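Home | Projects | Reports | Contact

Linen Handling Program, Pultley Site
Progress report to Irnow, period ending November 16, 2019

Work in this period covered the folding standard for white terry towels. In October the fold was changed so that the banded end stays visible on the finished piece. The stack can then be sorted by border pattern with no towel opened.
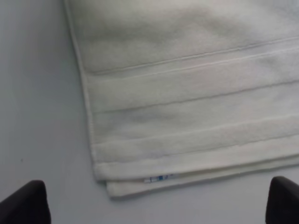 Photo: Zelis project, Pultley

The reference piece has raised stripes across the end and a care label tucked between the layers near one corner. Label position is not yet part of the standard. A label inside the fold is acceptable for storage but slows the laundry check, and a rule will be proposed in the next report.

The trial lot is 400 towels from one supplier, Tăng. Of these, 80 have been folded to the new standard and measured. Nearly 30 needed a second fold, mostly for uneven layers at the lower edge.
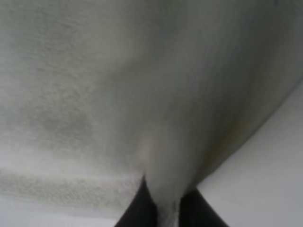 Materials and Handling

Cloth pinched at one point draws into a narrow fold, and the fabric beyond it is pulled taut. The instruction sheet now calls for the towel to be laid flat again before the next fold is made. Stretch along the diagonal remains the main source of error in the measured pieces.

Alignment is taken from the hem. The corner where the hem band meets the side edge is the starting point for every fold. 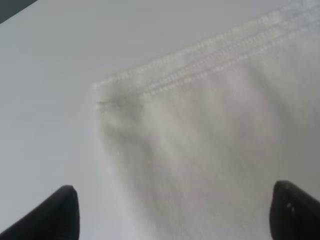
The tolerance at that corner is 4 mm. Wash shrinkage is excluded for now and will be tested on the remaining towels. Spending is within the approved budget. No change to the end date is requested.

Related reports
Border pattern sorting: first results
Shelf depth and stack height at Pultley
Supplier lot acceptance, Tăng

Contact the Zelis project office | Copyright Zelis | Back to top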